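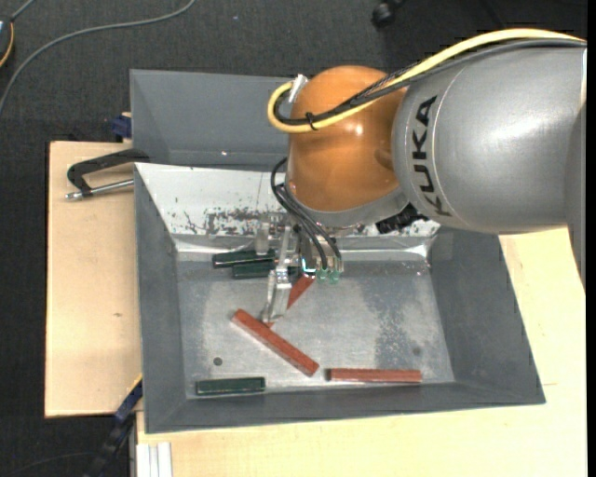 Gullier Adult Learning Center
Progress Report to the Rasance Fund
Evening Literacy and Basic Skills Program
Reporting period: January through June

1. Summary of the period

The program completed both of its planned terms. Enrollment reached 691 learners across all course levels, and 21 course groups were in session by the end of June. The grant continues to pay for teaching hours, course books and the reduced-fee places offered to learners who are out of work. All spending in the period falls within the budget lines approved at the start of the grant year.

Two items in the work plan have moved to the next period: the printed learner handbook and the second round of teacher observations. Both are covered in section 4.

2. Courses and attendance

Reading and writing courses remain the largest part of the program. Demand was strongest at the second level, where learners already read short texts but want help with forms, letters from schools and written instructions at work. A new group was opened at this level in March, and it filled within the first week of registration.

Everyday math was offered at two levels. The lower level covers measurement, prices and pay slips. Attendance in this course dropped in April, when several employers in the district changed their shift patterns, and the start time was moved from 5:30 p.m. to 6:45 p.m. Attendance recovered in May and held until the end of term.

The center issued 1231 course books and workbooks. Stock of the second-level workbook ran low in May, and copies were shared between groups for the last part of the term. A larger order has been placed for the fall.

3. Staffing

Gunārs Petrauskas took over as program coordinator in February. The handover was completed without a break in classes. One part-time teacher left at the end of the first term to take a full-time position, and her groups were divided between two current members of staff.

All teachers attended the training day on dyslexia held at the Ramanauskas branch library. Feedback was positive on the practical sessions. Several teachers asked for more time on spelling, and this request has been passed to the trainer.

4. Delays and changes

The learner handbook was due in April. The text is finished, but a first reading with learners showed that the sections on fees and certificates were too hard to follow. These sections are being rewritten in shorter sentences. Printing is now planned for the start of the fall term.

Teacher observations were carried out in the first term only. The second round was put off while the coordinator's post changed hands.

The Edia Street classrooms were closed for nine days in March for heating repairs. Affected groups met at the main building, and four lessons that could not be moved were made up in June.

5. Plans for the next period

Registration for the fall term will open in August. The center intends to add a daytime reading group for parents of school-age children, using teaching hours left over from the April timetable change. No additional funding is requested for this group.

The request to move unspent printing funds into the next period is attached as Annex B. The financial statement is attached as Annex A.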